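README - Limimier counter sim, shift support set

Last touched in November. Read this before you pull anything, the old notes are wrong.

What it is
Simulated episodes of a two-armed robot at a work counter. Made for the Boonchu site, where the prep counter is getting one robot per shift. Used to check tasks before they go anywhere near the real counter, and to show staff what is coming.

Why it exists
The counter crew asked to see the work first. Fair. Most of them do set-out, clearing and putting away, and those are the jobs that change. Set-out moves to the robot. Clearing is shared. Anything with a customer stays with people. No shift hours cut in the first 3 months, that is in the site agreement and not in this repo so don't ask here.

What changes for the crew
- one person per shift is counter lead, can stop the robot any time
- lead writes up stops in the log, plain words are fine
- 30 minutes of paid training before first shift as lead
- early start moves from 5 am to 6 am, robot does the first set-out
- lifting from the low cabinets goes down, watching goes up. People said the watching is more tiring then the lifting. Still open.

Contents
episodes/ - 100 episodes, all rendered, no real footage
tasks/ - 23 task files, one per job
stills/ - single views from the robot's side
notes/ - crew comments, names removed

Room layouts come from the Plakness pack. Wall pictures and plants are just dressing, they get swapped between runs. Don't train on them as landmarks, we did once and had to redo it.

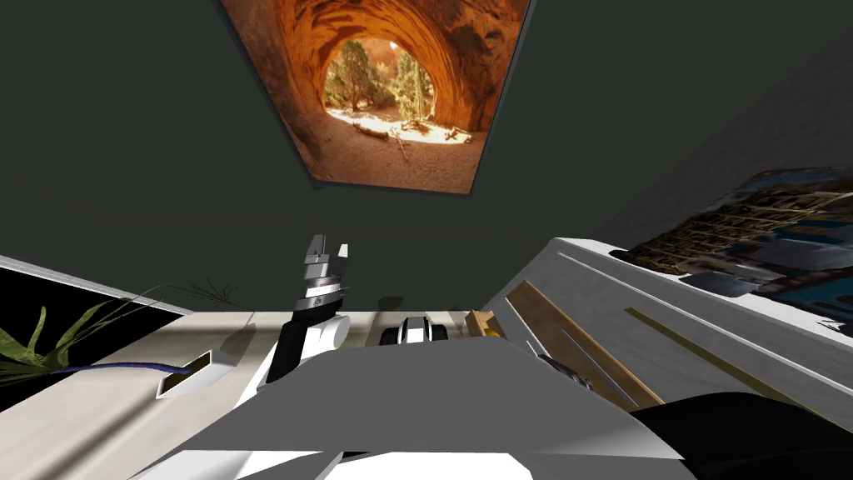
Simulated work area: gripper raised at left, long wooden board and small block between the robot and the white cabinet.

Known problems
Shadows on the tabletop are softer than at the real site. Board tasks are the weakest, grasp point on long flat pieces is still set by hand. Sendar export drops the second arm's wrist angle, use the raw files untill fixed.

Not for
Timing staff. Comparing robot speed to a person's speed. Staffing numbers of any kind. The sim clock does not match a real shift.

Changes
v3 - added crew notes, removed duplicate tasks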